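Popular Music and Its Business
Handout for Unit 5: How a new band gets on the radio
Prepared by Diễm Âu

Please read this before the seminar. The questions at the end are for discussion, so you do not need to hand in written answers. I changed the part about radio pluggers from last year, because several students told me it was too short.

5.1 The single and the album

In the last unit we talked about how a band records its first songs. Now we look at what happens between the finished recording and the first listener who does not know the band personally.

Most new rock bands begin with a single. An album costs more to record, and a radio station can only play one song at a time anyway. The band must choose which song goes first, and this choice is often the first serious argument in the group. The singer likes the slow song, the drummer likes the fast one, and the manager wants whatever has the chorus before the first minute is over. In my experience the manager usually wins.

Some terms you will need:

A-side: the main song of a single. The word comes from vinyl but is still used.
Radio edit: a shorter version, often with a shorter introduction and without swearing.
Add: when a station puts a song on its playlist for the first time.
Rotation: how often the song is played. Stations speak of light, medium and heavy rotation.
Plugger: a person paid to bring songs to the attention of radio stations.

5.2 Case: Skimton

We will follow one band through the whole unit. Skimton is a four-piece guitar band. They had played small rooms for three years when they signed with Plutlow, a label with a staff of six people. Their first single was called "Jaiswal," after the street where the bass player grew up.

The first pressing was 300 copies on seven-inch vinyl. Of these, 244 were sold at concerts and by mail. The others went to radio stations, record shops and reviewers. You can see that the vinyl was not meant to earn money. It gave the plugger something to put in an envelope, and it gave the fans something to take home after the show.

The plugger sent the song to 76 stations in July. Summer is a difficult time for a new name, as many program directors are on vacation and the larger labels have already filled the playlists with their summer songs. Plutlow knew this, but the band had a support tour in August and the single had to be out before it.

The result was 12 adds. Ten of them were college or community stations, and two were commercial stations with an evening show for new music. All of them started the song in light rotation. After the tour, four stations moved it to medium.

Is this a good result? Students often say no. Please compare it with what the band had before, which was no airplay outside their home town. Also look at where the stations were. Seven of the 12 were in cities on the tour, so people could hear the song and then see the band in the same month.

5.3 Who gets paid

This part is dry but it comes back in the exam, so please take notes.

There are two rights in every recorded song. One is in the composition (melody and words), the other is in the recording. They can belong to different people. In the case of Skimton, the singer and the guitarist wrote "Jaiswal" together and share the composition equally. The recording belongs to Plutlow for the length of the contract.

The rules for radio payment are different from country to country. In some countries a radio play brings money for both rights, and in others only the songwriters are paid for a normal broadcast. For a band in which two members write and two do not, this can become a problem very quickly. The drummer plays on the record and travels in the same van, but he may receive nothing from the radio.

5.4 Questions for discussion

Should a band share the songwriting income between all members, even if only two of them write?
Plutlow could wait until October with the single. What would the band win and what would it lose?
What does a plugger offer that the band cannot do alone with email?

Reading for next time: chapter 4 of the Cavura reader, without the appendix. We will continue with booking agents and the support tour.

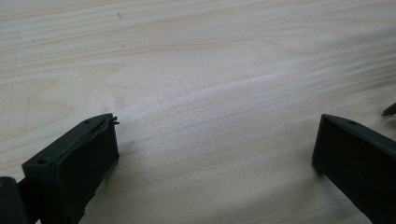 Light wood surface with streaky grain.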